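Stornance Household Newsletter
Kitchen and Table

Chopsticks, holders and the cloth underneath
By Normand Boychuk 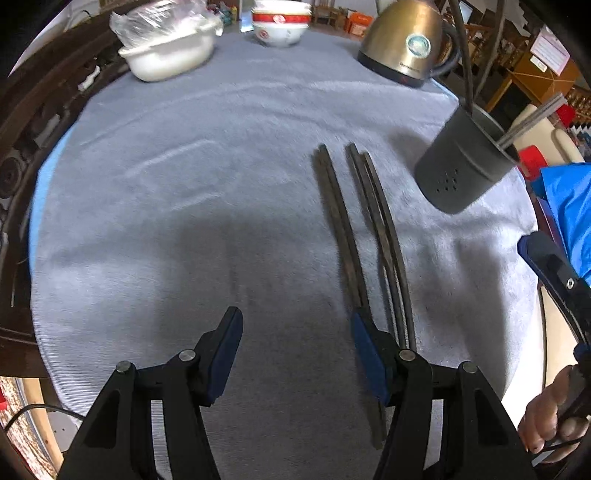

Most of the letters after the May item on drawer dividers asked about chopsticks. They don't fit the dividers, they roll, and they tend to be stored in whatever cup was nearest when the household bought its first set. The notes below cover sorting, holders, washing, drying and the surface you do the work on. They apply to wooden chopsticks first and to metal ones where the treatment differs.

Sorting

Empty the holder completely before you sort. Taking out one pair at a time and matching it against what is still standing in the cup is slow, and the shades of dark wood are hard to tell apart when only the top few inches show. Lay everything on a table, parallel, tips all facing the same way. Dark brown wooden chopsticks on a pale cloth are easy to compare. The same sticks on a dark tabletop are not.

Match by length first. Line up the blunt ends against a straight edge, such as a ruler or the side of a baking pan, and the odd ones show at the tips. Match by thickness second and by finish last. Finish is the least reliable of these because two sticks from one pair can wear differently, particularly if one has been used for stirring. A difference in gloss alone is no reason to split a pair. A difference of more than 2 mm in length usually is.

Roll each stick across a hard surface. A straight one rolls evenly. A warped one rocks or swings to one side. Slight warping doesn't matter for cooking. For eating, the tips have to meet, so hold the pair closed and look for a gap. If turning one stick a quarter turn closes the gap, the pair is usable, and you can put a small pencil mark on the blunt end to show which way up it goes.

Single sticks are worth keeping in small numbers. They stake seedlings, clear a blocked spout and level a cup of flour. Keep them somewhere other than the table holder.

Wear

A wooden chopstick in daily use loses its coating at the tips before anywhere else. The middle of the shaft can keep a worn, slightly glossy look for years after the tips have gone dull. Dull tips can stay in service if the wood is smooth. Run a fingertip toward the end and back again. If it catches in one direction, the grain has lifted.

Lifted grain on uncoated wood can be taken down with fine sandpaper, wiped, and finished with a food-safe oil. Leave the oil overnight and wipe off what remains. Don't sand a lacquered or painted stick that will go back to the table. Once the coating is flaking, retire the pair.

Cracks along the shaft are a different matter. Water gets in, the crack doesn't dry at the same rate as the surface, and the inside darkens. Discard these even when they feel sound.

Holders

A cup holder needs drainage. This is the main thing to check, and it is left off a surprising number of product listings. Small holes in the side wall help air move through, but they drain only down to the level of the lowest hole. If the base is solid, look for a removable tray or a raised floor. To test a holder you already own, pour in a little water, wait a minute, and tip it over the sink to see what was left behind.

Height matters more than width. The rim should come to between one-third and one-half of the length of the chopsticks. Any shorter and a full cup becomes top-heavy, with the sticks fanning out to one side. Any taller and the damp ends get less air.

Light metal holders tip easily when loaded unevenly. Metal chopsticks make this worse if they all lean the same way. Distribute them around the rim, or keep metal and wood in separate cups. Separate cups also stop the harder sticks from scuffing the coating on the softer ones.

We tried the Tatwood countertop cup and the Multdale hanging cup in our own kitchen. The Tatwood has a wide base and doesn't move when a pair is pulled out, but the base is a single molded piece and holds a shallow pool after washing. The Multdale drains fully. It swings on its hook, and with 18 chopsticks in it the cup settled at an angle until we moved half of them to the opposite side. For a household that washes by hand and hangs things over the sink, the Multdale is the better choice. For a table, use the Tatwood and dry the sticks first.

Washing the holder

The holder gets washed less often than anything it holds. Once every 3 weeks is enough for a cup that drains well. Take it to the sink empty. Use a bottle brush on the inside wall and a toothpick or a pipe cleaner on the holes, working from the outside in. A grey film around the holes is usually soap residue mixed with starch. Warm water and a spoonful of white vinegar will loosen it. Rinse, shake, and stand the cup upside down on a rack.

Washing and drying the chopsticks

Wash wooden chopsticks soon after the meal and don't leave them soaking. Hold a small bundle under running water and work a soft sponge along the length, with the grain. Rolling a large bundle between the palms is quick, but it grinds the sticks against each other and is a common cause of scuffed coating.

Dry them flat or standing with the eating ends up. Flat drying takes more room and gives straighter sticks. Turn them once. Keep them away from the stove and out of direct sun, both of which dry one side ahead of the other. Metal chopsticks can be dried with a towel and put away at once.

The cloth

A fleece cloth makes a good sorting surface. The nap stops round sticks from rolling, and it is quiet under metal. It is a poor drying surface. Polyester fleece absorbs little, so water sits in the nap beneath the sticks and keeps the underside damp. Sort on fleece and dry on cotton or a rack.

On a round table, pull the cloth so the overhang is even before you start, and work toward the middle. Sticks laid close to the curve of the edge are easily knocked off by a sleeve. If the cloth slides on a polished top, put a thin rubber shelf liner under it.

Shake the cloth outdoors afterward. Wash fleece cold, without fabric softener, and tumble on low or hang it up. Lint on the chopsticks after sorting means the cloth needs washing or is shedding with age. Wipe the sticks with a damp cotton towel before they go back in the cup.

Spare sets

Spare pairs keep well in a dry container with some air exchange. A plastic bag laid over the top of an open tub keeps dust off, and is acceptable as long as it isn't sealed. Don't tie a bag around wooden chopsticks that were washed the same day. A paper sleeve or a strip of cotton around each pair saves matching them again later.

Reader correction

Maxence Arnaud wrote to say that the oiling interval in our cutting board item was too short for utensils. He is right. Boards take a good deal of knife wear and want oil more often. For uncoated chopsticks, oil when the wood looks pale and feels dry, and otherwise leave them alone. The corrected note is on the Stornance care sheet, number 271.

Next item: the Breathnach dish rack, with measurements for shallow sinks. Send questions on racks by 19/06/2026 and include the inside depth of the sink.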